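Search this forum
Enter keywords
Search
Advanced

Print this page | E-mail this thread

Old Dell tower, worth a new CPU or strip it for parts?

kalan_gyubin
Hi all, hoping somebody here likes old office desktops as much as I do. I picked up a Dell tower from the Kalancombe school clear-out in January and I've finally got it open. It came with a hard drive in one of those blue plastic carriers, a graphics card, its own power supply, and a processor that I took out because the old paste had gone like chalk and I wanted to clean it up properly.

My plan was to make it a file box for the house (photos, music, my dad's scanned paperwork) and maybe let my kid play older games on it. But now I'm sitting here with it in pieces wondering if I should put a better used CPU in while it's apart, or just pull the good bits and recycle the shell. What would you do?

Gyu-bin

marek_c
Strip it. I know that isn't the fun answer. The board and the power supply in those are made for each other, the front panel cable is its own weird thing, and when one part quits you're hunting for the exact same part. I went through this with two of them and ended up with a closet full of spares for machines I no longer had.

Keep the drive, keep the memory, let the rest go.

Marek Čierny

ionamacb
Oh I disagree with Marek so much on this!! Those cases are a joy to work in compared to the sharp-edged cheap ones I started on. Blue plastic means you can grab it, squeeze it or slide it, and you hardly need a screwdriver. I've had one running as our music box for years and all I ever do is blow the dust out.

Gyu-bin, one thing before you go any further. Is the socket covered? If the CPU is out, put the plastic cap back on, or tape a bit of clean card over it. A crumb or a dropped screw in there and you're done.

Iona

kalan_gyubin
No cap, Iona, it never came with one. I've got the lever up and the socket is just sitting there open, so point taken, I'll find some card tonight.

I do have it lying flat on its side, so everything is facing up at me and nothing is hanging off its own cable. I'd forgotten how much nicer that is than crouching over a standing tower with a flashlight in my teeth. The drive carrier is the bit I keep fiddling with. Part of the cage is cleared out already and I wanted to see how the carrier goes in and comes out before I buy a second drive. 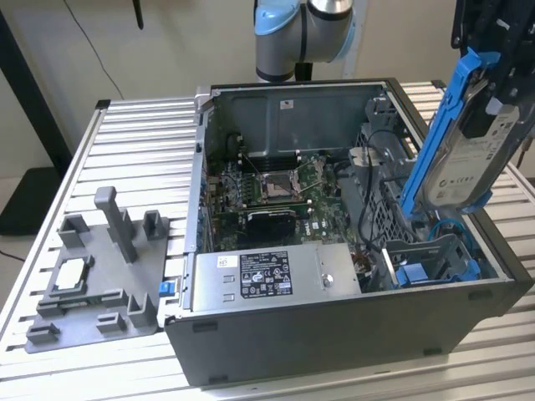

I also want to know if two drives are going to cook in there, with no extra fan on that side. My last home-built thing had the drives stacked up tight and the top one ran hot enough that I could feel it through the case. I'd like to leave a gap this time if I can.

And does anybody know if the carriers are the same from one model to the next? There's a seller, Illix, with a box of used ones but no model numbers listed.

hwayoung_k
They are not all the same! I found out the annoying way. Some have the pins in slightly different spots and the drive sits crooked, and then the plug doesn't line up. Ask the seller for a photo of the back and hold yours next to it on the screen.

On the heat, leave the gap. I'd also route the SATA cable so it isn't squashed by the side panel when you close up. The thin ones don't love being bent hard.

For the CPU I'm halfway between you two. If it's only a file box, put the old processor back with fresh paste and spend the money on a bigger drive. You won't notice a faster chip when you're copying photos.

Hwa-young

marek_c
Fine, but look at the power supply label before you add anything. He's talking about a graphics card AND games AND two drives. I'd want to know what it's rated for.

ekkachai_k
Chiming in because I do a lot of these at Retar (small repair counter, we get the office leftovers). Marek is right about reading the label, and he's wrong about the rest, sorry Marek. Two drives won't trouble it. The graphics card is the hungry one, and if this is going to be on day and night holding files, I'd pull the card and use the onboard video if the board has it. Less noise too.

If you do change the processor, check the list of supported chips for your exact board and update the BIOS with the old chip still in. People do it the other way round and then bring it to me with a black screen.

Ekkachai

kalan_gyubin
Ugh, the old chip is out already. So it'd be old chip back in, update, then old chip out again?

ekkachai_k
Yes. Clean and paste each time as well. If that sounds tedious, take Hwa-young's advice and leave it with the old one.

ionamacb
Take Hwa-young's advice! Although I'd leave the graphics card in, personally. The kid wants games. Files don't need it but kids have feelings.

marek_c
Two jobs on one old box. When the game locks up, dad's paperwork goes with it. Keep a second copy somewhere else at the very least.

kalan_gyubin
OK, second copy I can do, I have an external drive in the drawer. So: old processor, fresh paste, card stays in for now and I'll see how loud it is, second drive with a gap if the carriers match. Illix wrote back and they're sending me a photo of the back side tomorrow. Marek, if you still have any of those spares in the closet, I'd happily pay postage for a carrier.

marek_c
I might. Send me the model number off the sticker and I'll dig.

Print this page | E-mail this thread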